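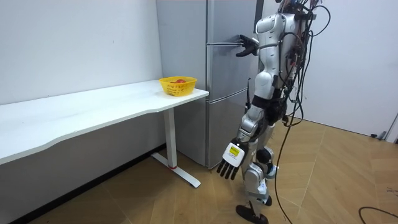
The refrigerator, behind the right end of the desk.

Upper Door

The refrigerator in the Talosside office had three doors, stacked. The upper door served the main compartment. The middle door served a drawer with its own temperature dial, and the bottom door served the freezer. The finish was brushed silver at the front and plain gray at the side, and the unit stood against the back wall on a wooden floor that dipped slightly at that end of the room.

Afroza Nanayakkara took over the office in September. The handover file ran to 1467 lines, and line 1102 concerned the refrigerator. It read: "Upper door. Close twice." The initials beside it were V.H.

She closed it once, as a test, and left for the evening. In the morning the main compartment stood at 11 degrees and the milk had turned. She poured the milk away, wiped the shelf, and closed the door twice. The next morning it stood at 4.

Lâm Mạc, who shared the desk and sat at the left end of it, suggested the gasket. She tested the gasket with a strip of paper, shutting the door on it and pulling at intervals of one hand's width down the opening side. The paper held everywhere. She repeated the test after closing the door twice. The paper held everywhere, with no more resistance than before.

She then checked the level. The bubble sat a little toward the wall. Lâm tilted the unit while she turned the front feet, one full turn each, and the bubble moved to the center. She closed the door once and left a thermometer on the second shelf. In the morning it read 11.

"So it's counting," Lâm said.

"It's a door," said Afroza.

She wrote to Vinzenz Holzer at the Čierny office, where he had been moved in the summer. The message contained the model year, the readings, the paper test, the level, and one question. His reply came after lunch. He had received the instruction from Smaranda Dobre, who had run the office before him, and he had followed it. He had never left the door closed once. He asked whether the drawer still smelled of dill.

Afroza checked the drawer. It did.

Smaranda Dobre had retired to Uvis and preferred the telephone. She remembered the refrigerator well. It had been delivered by a man named Cornel Buzatu, she said, who brought it up the stairs with a strap across his shoulders, set it down, plugged it in, and asked for a glass of water. While it was cooling he opened and closed the upper door several times. Then he told her to close it twice.

"Did he say why?"

"He was on his way out. I thought it was for the first day."

"And after the first day?"

"By then I was used to it," said Smaranda. She asked who had the desk now, the right end or the left, and whether the window still stuck. Afroza answered both questions. The call lasted longer than the subject required.

The delivery firm, Bulilach, had closed. Afroza filed what she had under the equipment number, together with a table of readings. One closing: 11. Two closings: 4. Three closings, tried on a Monday and left overnight: 4. She tried closing it once, very hard. That gave 11, and a jar of mustard came off the door shelf.

Lâm proposed replacing the unit. The form had a box for the nature of the fault. Afroza considered the box for most of an afternoon. The compressor ran. The lamp went out when the door was shut, as far as could be determined. The seal was sound and the unit was level. She wrote "None found" and did not send the form.

Through the winter she closed the door twice. The first closing was ordinary. The second needed a short opening, the width of a hand, and a lighter push. She stopped noticing it in the way that she had stopped noticing the dip in the floor. At home she found she was doing it to her own refrigerator, then to the car.

Her transfer order came on Fri 1 April. She had until the end of the month to prepare the handover file. She corrected the entries for the radiators and the spare keys, deleted a printer that no longer existed, and added a line for the window. When she reached 1102 she stopped and read it several times. She had eight pages of notes on it, with the table.

She attached the notes, and then removed them. She changed the initials to A.N. After the word "twice" she added: "Drawer smells of dill. Harmless."

Lâm asked if she was finished with the milk. She said she was, and he put it back on the shelf and closed the door, and opened it a little, and closed it.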